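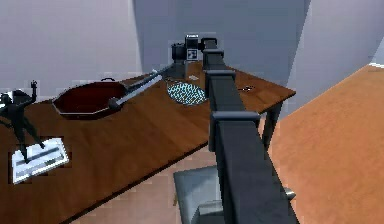
Tinico Members' Newsletter, No. 4, page 4

Before We Order the Arms: Notes on the Budget for Simulation

Thursday, July 4, 2019

Many members have written to ask why the equipment plan for this year still shows no robot arm on the first line. The short answer is that the Plumcombe room is not ready for one, and that we want to spend the first part of the money on the simulator. I will try to explain the longer answer, with the numbers we have.

At present the work is done on rendered tables and counters. The arm goes to a pan, a plate or a cup, and we learn which tasks are worth doing later with real hardware. This costs us computer time and the work of making the objects, but a bad grasp breaks nothing. With a real arm each mistake can mean a new finger or a new cable, and the present budget has no line for spare parts at all.

We received two offers. Drusteo proposes a yearly license for the simulation software, with support by e-mail, for $1,204. Brandes offers a similar package for $1,000, but there the object library must be paid separately, and the price of the library depends on how many kitchen items we choose. When we asked for a fixed price, they answered that it can be given in August. For this reason we did not yet sign with either of them.
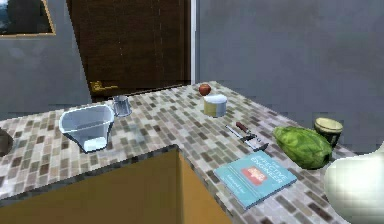 The object library is more important than it looks in the offer. A box or a ball is easy to model, and we have enough of them. What we are missing are the things of a normal kitchen: clear containers, thin cutlery that lies flat, vegetables with leaves. If we make such models ourselves, it takes many evenings. If we buy them, we should check first that we are allowed to change their size and weight. The Drusteo license permits this. The text from Brandes is not clear on the point and I have written to them again.

A second question is the computer. The machine we use now can run up to four scenes at the same time, and after that it becomes very slow. A better graphics card would help, but I would like to wait with this purchase until the license is decided, so that we buy the card which the software supports.
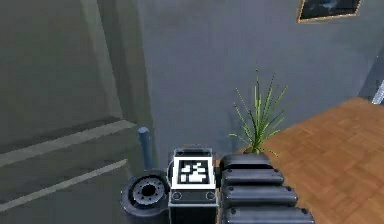

Then there are the markers. If we attach printed markers to a real arm in the future, the simulated arm should carry them in the same places, so the camera software can stay the same. The printing is cheap. The mounting plates are less cheap, and they should be in the plan together with the arm – I forgot them in the first draft, and the corrected draft has a separate line.

For the arm itself we keep the money reserved and do not touch it before the room has a proper table, a safety switch and enough power outlets on the wall side. Members who have bought such a table for their own workplace are asked to send the supplier and the delivery time. Offers for used arms are also welcome, but please include the cost of transport, as it was missing in all the offers we received until now.

The corrected draft of the plan is in the binder at Plumcombe. Comments can be written directly on the pages, if possible in pencil.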